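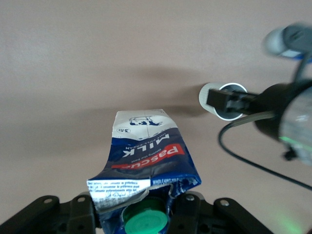 Learning to like long-life milk

When I moved to Osteck in February, I did not expect that milk would be the thing I had to get used to. I was ready for the rain and for the bus that comes when it wants. But where I grew up, milk was fresh, it stood in the cold part of the store, and you bought it every second day. In the small store on my street the milk stands on a normal shelf, between the flour and the candles, and it is UHT milk only.

UHT means ultra-high temperature. The milk is heated very strongly for a few seconds and then filled into a clean, closed carton. Unopened, it keeps for months without a refrigerator. My grandmother would have said this is not milk anymore. I said something similar the first morning, when I drank a glass of it at room temperature. Please do not do this. It has a cooked taste, a little sweet, and when it is warm from the shelf you notice nothing else.

My neighbor Wendelin Brunner has lived here for 11 years and he helped me. He told me to put one carton in the refrigerator the evening before and never to judge it warm. He also told me to take the full cream kind for coffee, because the low-fat one makes it gray and sad. He was right about both things. In coffee I cannot taste the difference now -- maybe a small one, if I look for it.

Then I started to cook with it, and this was the real surprise. My rice pudding is better than before. I take 200 grams of short rice, a liter of full cream milk, a pinch of salt and a piece of lemon peel, and I let it stand on the lowest heat for almost 70 minutes. I stir when I walk past. The sugar comes at the end, five spoons, but my spoons are small. The cooked taste that bothered me in the glass is pleasant here, it reminds me of caramel.

Pancakes also work well, and so does white sauce. Yogurt I tried two times. The first time it stayed thin like soup, and I think my kitchen was too cold. The second time I wrapped the pot in a blanket and left it overnight, and it was fine, only softer than the one from the store.

One thing people forget, and I forgot it too: after you open the carton it is like any other milk. It must go in the refrigerator and it should be used in a few days. I left one open on the counter for a whole afternoon in my second week and had to pour it in the sink.

I still miss the fresh milk when I eat bread with honey in the evening. Wendelin says there is a farm on the road to Barasa that sells it in glass bottles, if you come before eight. I have not gone yet. Eight is early for me.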